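**Prurer opens clothing repair and resale counter at Dakenora store**

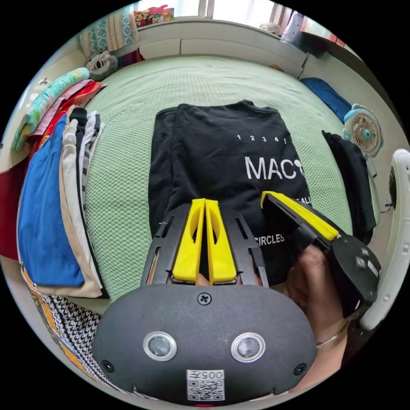
*A folded black T-shirt on a pale green quilted mat.*

DAKENORA – Clothing retailer Prurer will open a repair and resale counter at its Dakenora store in May. Customers can bring in used garments from any label for mending, or trade them in for store credit.

The counter covers 231 square feet on the ground floor. Basic repairs such as hems and loose seams start at $35. Zippers and lining work are quoted at the desk.

Prurer ran a trial at its Sithole store last year and took in nearly 2,000 garments. Items that cannot be resold go to Natolen, a textile recycler.

The first 100 customers will get one basic repair free. Clothes should be washed before drop-off – shoes and swimwear are not accepted.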